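23 Apr 2021

Bat bench, Birkport

Okay, catching up on the exit speed stuff before I forget which barrel was which (again). We ran the two Vimden composites this morning against the old Intarasuk ash model, same pitching machine setting, same box of balls. Machine was at 70 mph the whole time and I left it alone even though I was dying to fiddle with it!

The Vimdens are still warming up after all this rolling. Bat B is at 782 hits now and it's hotter than it was in November, no question. Bat A has hardly moved. I'd love to say I know why, but my best guess is the handle joint, and I only think that because it sounds different. Kind of a thud where B gives you that nice crack.

Ash is ash. Boring, steady, and my favorite thing to test, if I'm being fair. We got 209 clean swings out of it before the grain started lifting near the label, so I've taped it and hung it back on the rack. Please don't use it for tee work, I want to look at that spot again.
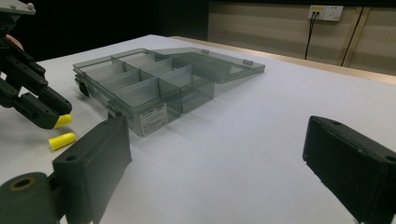

Grip tape

Tried the Starnetti tape on both composites. It goes on easily and feels great for the first hour, then the bottom wrap starts creeping up toward the knob taper. I pulled it tighter on A and that seemed to help, though then you get a ridge under the bottom hand. College guys will complain about the ridge. I would too.

Still to do: weigh both composites again, recheck the balance point on A, and order more balls. The seams on this batch are getting fuzzy and I don't trust the last few readings off them.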